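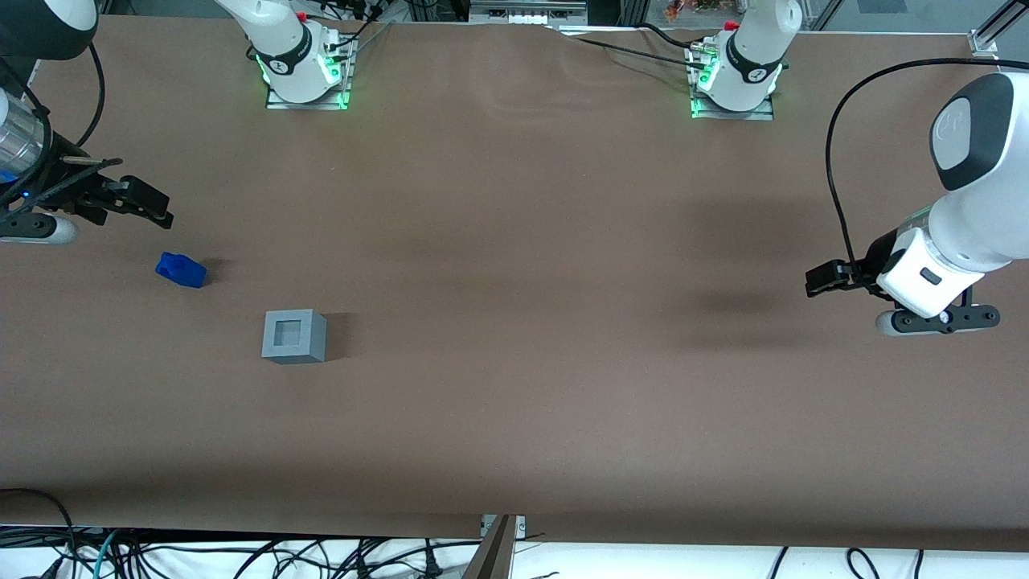
How many words do you need before you can read a newspaper in Spanish without a dictionary? With 3,000 word families you can follow most news stories and guess the rest from context, though opinion columns and sports pages take more.

I count word families, so hablar, hablo and hablador are one entry. Some apps count every form separately, and their totals can't be compared with mine. Check which method your app uses before you set a target.

My own deck is in Clekusent, which counts by family. I started it in July with the 2,000 most frequent entries, sorted by rank. The settings are as follows.

New cards per day: 19
Review limit: none
Direction: Spanish to English only
Audio: on, front side

I tried 30 new cards per day first. The review pile grew faster than I could clear it before work, and my error rate on older cards went up. At 19 the daily session fits between 6:30 and 7 a.m.

Frequency lists have one known fault. They depend on the texts they were built from. The Urquijo list leans on film subtitles, so it ranks insults and greetings high and leaves out words like presupuesto and ley until late. The Canandale list uses newspapers and has the opposite problem. I took the top of the Urquijo list for the base deck and am filling in the remainder from Canandale. Duplicates have to be removed by hand, as the two lists spell their headwords differently (one gives verbs with the reflexive se attached, the other does not).

I don't make cards for cognates ending in -ción or -dad. I suspend them when they come up. False friends stay in, with a sample sentence on the back.

The next post will cover how I handle ser and estar with adjectives.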